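Usteo Cue Light Kit, tried out on a school musical

The box says stage managers will "never miss a cue again." I have worked high school shows long enough to doubt that sentence before the shrink wrap is off. Our drama boosters paid $400 for the four-station set in August, and I used it through tech week and all 9 performances of the spring's leftover musical, which we finally got up this fall.

The idea is simple. You press a button at the desk, a red light comes on in the wings, the kid standing by presses back, and on green they go. Usteo does that part well enough. The lights are bright without spilling onto the stage, and the buttons have a decent click.

What I don't buy is the wireless range. The manual claims 40 yards. Our fly rail is a lot closer than that, and the station there dropped out twice in one act - both times during the big scene change, of course.
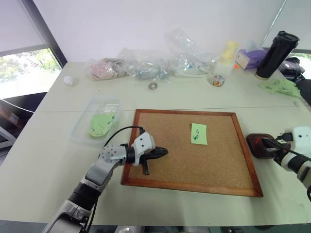 Gitau Kinyua wrote in to say his set never dropped once in a whole season of one-acts, and that I should try moving the base unit off the lighting desk before blaming the radio. Fair enough. I moved it. The dropouts got rarer, but I still put a student on headset next to that station, so I'm paying for a gadget and staffing it too.

Batteries are the other sore spot. They're built in, they charge slowly, and a matinee followed by an evening show left two stations blinking by curtain call.

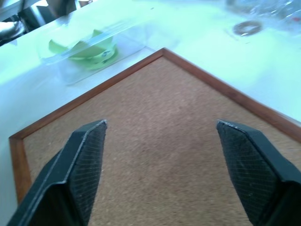
You also can't swap in a spare, so the only fix is to leave everything plugged in, and then why did I pay extra for wireless? The wired Sundau boxes we had before were ugly and heavy, but they worked. I'd borrow a set of these before buying one.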